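Nirneson Robotics Club - Frequently Asked Questions

Last updated February 22, 2018

Who can join?
Anyone in years 9 to 12. No experience needed. If you've never held a screwdriver, fine, we start there.

When and where do you meet?
Twice a week after school in the tech room, September through to the end of the comp. Build nights are the long ones. Bring a snack.

How many people are in the club?
21 at the moment. Room for a few more but the waiting list is real, so email early.

What does it cost?
Club fee covers parts, printing filament and the entry for the Trustov Challenge. T-shirt is extra. If the fee is a problem talk to us, we'll sort it out quietly.

What is the Trustov Challenge?
Household tasks, done by gripper. Each team gets 13 minutes on the table and scores points for picking up, sorting and putting things back. Tasks come out of a list - cutlery, chopsticks, cups, folding a cloth, that sort of thing. Full rules are on the Huang Cup page (same organisers, confusing, we know).

Do we build a whole robot?
Not in first term. You start with the hand-held grippers. You work the fingers yourself, learn what a good grasp feels like, and record your runs. The arm comes later, once your team has enough clean recordings.

How many recordings is enough?
Our target is 1280 across all teams. Sounds like heaps. It goes quicker than you think once everyone has the hang of it.

Can we practise at home?
Yes, and please do. Real kitchens are messier than the tech room and thats good for us. Sign the grippers out in pairs, kit goes home in the grey tub and comes back in the grey tub. Ask whoever owns the kitchen first.

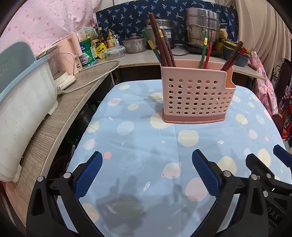 Chopstick task, home practice. Pink holder at the far side, open cloth in front.

Why chopsticks?
They're on the list, and they are hard. Thin, slippery, they roll. Start with one. Bundles after that. Don't grab near the tip or it'll swing on you.

Does the tablecloth matter?
Patterned is fine, we want a mix. Flatten out the creases if they're big enough to catch a finger. Change cloths between sets if you have a spare.

My gripper fingers don't close evenly. What now?
Check the pivot pins first, then the blue pads. Pads peel at the corner after a while - don't superglue them, there are spares in the drawer marked Plerura. If its still crooked write it on the tag and grab another set.

Do I need to know how to code?
No. Some do, some never touch it. There's building, recording, checking the recordings, the logbook, and the display board for comp day. Python help is avaliable if you want it.

Can parents come along?
On build nights, yes, 2 at a time please, it's a small room. Comp day is open to everyone.

What if I miss a session?
Let your team know and read the logbook. Miss a few in a row and we'll check in to see if you're still keen.

Who do I contact?
Club email, on the school page under Activities. We answer most things within a couple of days, slower in exam week.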